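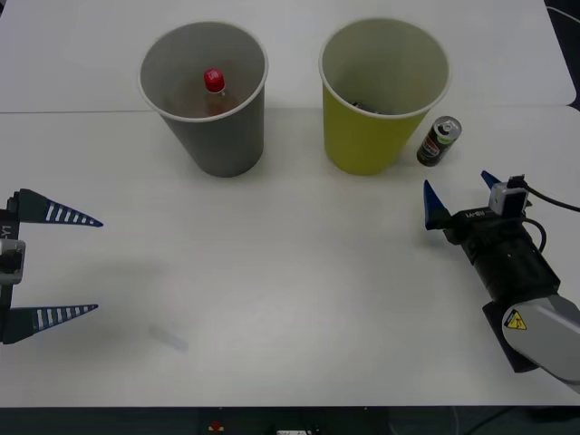

Studio Safety Inspection Checklist — Live Elimination Episodes
Production: Fornthorpe, Cycle 9
Venue: Hevilell Studios, Stage 7
Completed by: Production Safety Office, Tronuvmont Television
Status: Approved with conditions

This checklist is to be completed before the audience is admitted. Items marked "Action" must be closed by the responsible department and re-inspected before the next live broadcast.

1. Runway and main stage

1.1 Runway deck level, joints taped and flush. Satisfactory.
1.2 Edge lighting operating along the full length of the runway. Action. The strip nearest the judges' desk flickers when the haze machine is switched on. Electrical to trace and repair.
1.3 Non-slip treatment applied to stairs. Satisfactory. Contestants will be in heels for the opening walk, and the treatment is to be renewed after each dress rehearsal.
1.4 Trapdoor locked and signed off. Not applicable to this episode.

2. Rigging and lighting

2.1 Secondary safety bonds fitted to all overhead fixtures. Satisfactory.
2.2 Load certificate for the flown logo on display at the prompt-side desk. Action. The certificate on display relates to the previous cycle's logo, which was lighter.
2.3 Followspot platforms fitted with guardrails and kickboards. Satisfactory.

3. Audience seating

3.1 Seating limited to the licensed capacity of 915. Satisfactory.
3.2 Aisles kept clear of camera cable. Action. Cable for the handheld position crosses the left aisle at row G. Ramp to be installed or cable rerouted overhead.
3.3 Accessible seating and companion seats available. Satisfactory. Ushers have been briefed on the changed entry from the car park.
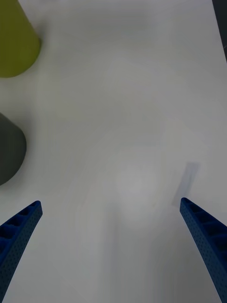 4. Dressing rooms and make-up

4.1 Hair appliances tested and tagged. Satisfactory, with one exception — a curling wand brought in by a contestant was untagged and has been withdrawn from use.
4.2 Aerosols stored in the ventilated cabinet. Satisfactory.
4.3 Corridor width of 120 centimetres maintained beside wardrobe racks. Action. Racks for the finale gowns reduce the clearance outside Room 9.

5. Effects and emergency procedures

5.1 Confetti cannons isolated until cue. Satisfactory. Jia Effects holds the isolation key.
5.2 Evacuation announcement audible over programme sound. Satisfactory on second test. The first was masked by the elimination music, and the sound desk now mutes automatically.
5.3 First aid post staffed from doors open until the audience has departed. Satisfactory.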